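Testa folding tee, lavender

I've sold the Testa in my little Trestunstead shop since June, and it's still the shirt I grab for myself on a Saturday! Soft, small V at the neck, and it folds lengthwise into a long strip that slides into a narrow drawer. It comes in 9 colors – lavender goes fastest.

Folded long, and the stitching at the hem end:
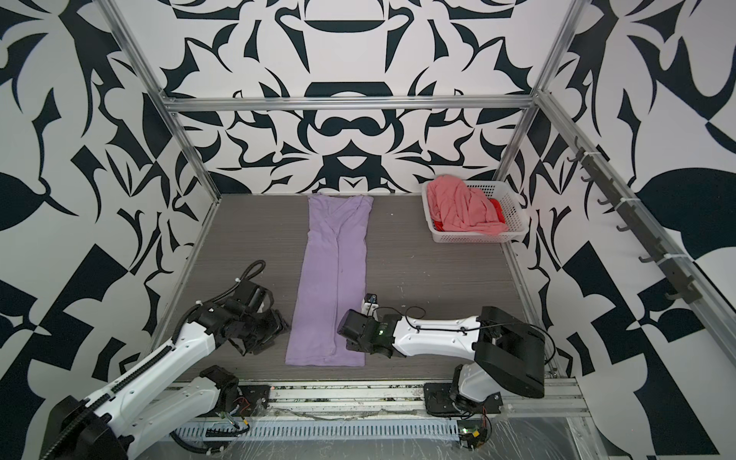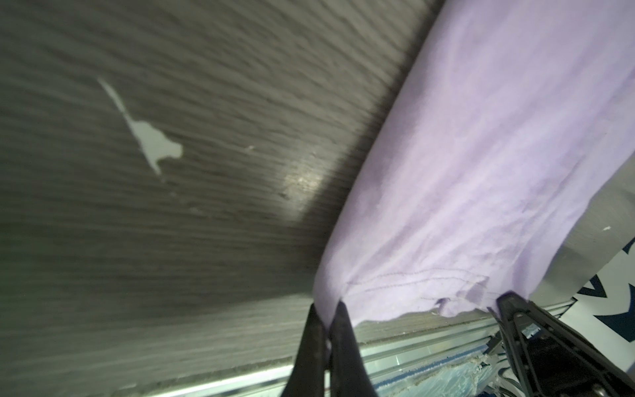 Wash it cool and hang it up if you've got the room (I usually don't). Orders before 15:00 leave the same day. Item no. 2795, sizes S to XL.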